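Re: [bookcapture] Focus drift across the opening, tight bindings
From: Thu Âu
Date: June 7, 2022

Sadia Memon wrote:

> We are partway through the Mirani deposit and I am getting soft text on
> the right-hand page of most openings. Left page is fine. It is worse in
> the 1601 register, which has a very tight spine and does not want to open
> past a right angle. I refocus for every opening and it helps for a few
> pages, then it goes off again. Lens is at f/5.6 because the lamps are weak.
> Is this the lens, or the cradle, or me? Also, the camera crossbar is a
> length of wooden shelf board and I have been told to replace it. Does that
> matter at all?

Sadia,

Probably the cradle first and the crossbar second. I would leave the lens alone until both are ruled out.

With a tight spine the book block shifts sideways as you turn leaves. At the front of the volume the right side is thick and the left side is thin, and by the back it is the other way around. If both halves of the cradle sit at a fixed height, the page surface on one side climbs toward the camera while the other drops away. In a register 76 mm thick, the right-hand page will sink by nearly the whole thickness of the text block between the first opening and the last. No refocusing routine covers that if you are focusing on the left page, and I suspect you are, given which side looks good.

Test it before buying anything. Put a printed ruler flat on each page, shoot one opening near the front, one in the middle and one near the back, and read off the scale in pixels per inch on each side. If the two sides agree in the middle and disagree at the ends, it is page height. If one side is soft at every opening but the scale matches, look at whether the sensor is parallel to the page. A small mirror laid flat in the page plane does for this: center the reflection of the lens in the viewfinder and lock the head there.

For page height, the Brosach cradle has a lift under each half, but the lifts slip under a heavy book. We stopped using them and went to shims. Cut archival board to the footprint of the cradle half, 3 mm thick, and move a sheet from one side to the other as you work through the volume. It is slow the first day. Write down the page number at which each sheet moves and you can repeat it exactly if a section has to be reshot.
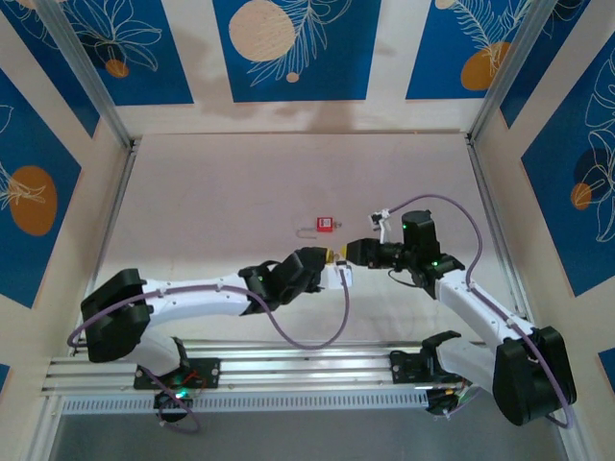 The crossbar does matter, more than people expect. A shelf board sags in the middle under a camera and lens, and it moves with humidity, so the angle you set in the morning is not the angle you have in the afternoon. Clamps also bite into it and creep. Replace it with aluminum extrusion, supported near both ends, and attach the camera head through a flat plate bolted to the slot. The rail above is the general idea: one horizontal length, with a black mounting plate bolted on for each arm. Two plates on a single rail also suit a two-camera arrangement, one per page, if you ever get the budget. Mark the plate positions on the rail with a scribe. Tape moves.

Aperture: f/5.6 is too wide for this work at your distance. Go to f/8 or f/11 and lengthen the exposure. Nothing in the book is moving, so there is no penalty for a slow shutter if the stand is stiff and you use the remote release – the current crossbar may well be the reason slow exposures looked bad to you before. Check for stray daylight at the same time. A long exposure under weak lamps will pick up a color cast from a window very easily.

On the tight binding itself, please do not press it under glass to get past a right angle. Naomi Masanja posted notes on this list last December on shooting one page at a time with the other board supported upright. Her method doubles the turning but the page lies much flatter, and the gutter text is readable. Ehsan used it for the Bamen account books with no damage reported.

If you run the ruler test, send the six scale readings and the page numbers. I would also like to know the distance from the lens to the cradle.

Thu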